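Ticket 2263: Cord tidying routine gives up on soft loops
Project: Sarkau household chores
Site: Veloslow workshop
Status: Open, waiting on Pindura support
Priority: Normal

Opened in August

Hello again, and thank you for the patience you showed us on ticket 1640. The towel folding has behaved beautifully ever since, so I come to you in good spirits!

Our trouble now is rope. We'd like the arm to pick up a length of cord left lying on a table and put it away, the way you would with a clothesline or the thing you tie the kayak down with. It handles a stiff extension cord nicely. With braided rope it goes down, closes, comes up with nothing, and after 2 tries the job stops with "object not held."

What we have done so far:
Recalibrated the arm to the table. No change.
Lowered the grasp height a little. The fingertips then pressed on the tabletop and the arm stopped itself, quite rightly.
Swapped the finger pads for the softer Escobar ones. Slightly better, I think, though I may have been hoping.
Pulled the rope out straight by hand. Worked 9 times in a row, which made us all very happy until we remembered that a person had done the hard part.

Reply from Pindura support, 10:40 a.m.

Good to hear from you, and glad about the towels. My guess is that the planner is aiming for the middle of the loop, where there is only table. Could you send a view of the arm over the rope, and tell us whether the grasp target is set to "center" or "edge"?

Reply from Veloslow, 2:15 p.m.

It's on "center," so you may well have it. The view you asked for:

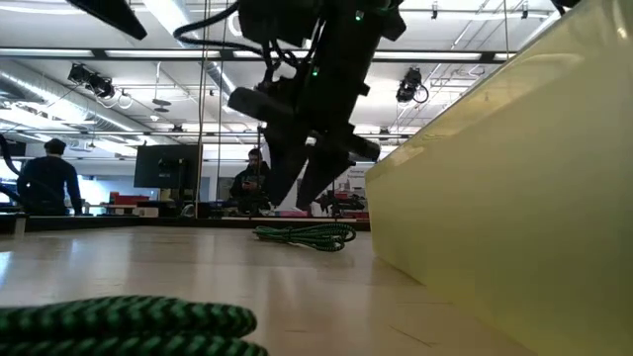
Photo: Veloslow workshop / Sarkau project

The rope to look at is the green and black one lying in an oval under the open gripper. I'll switch the target to "edge" and run the same job again tomorrow morning.

My sister asks me every holiday when one of these can come and do her garage, and I always tell her the boxes are coming along and the garden hose will be a while yet. I'd love to have better news for her by winter. Please leave the ticket open until I've written back with the results.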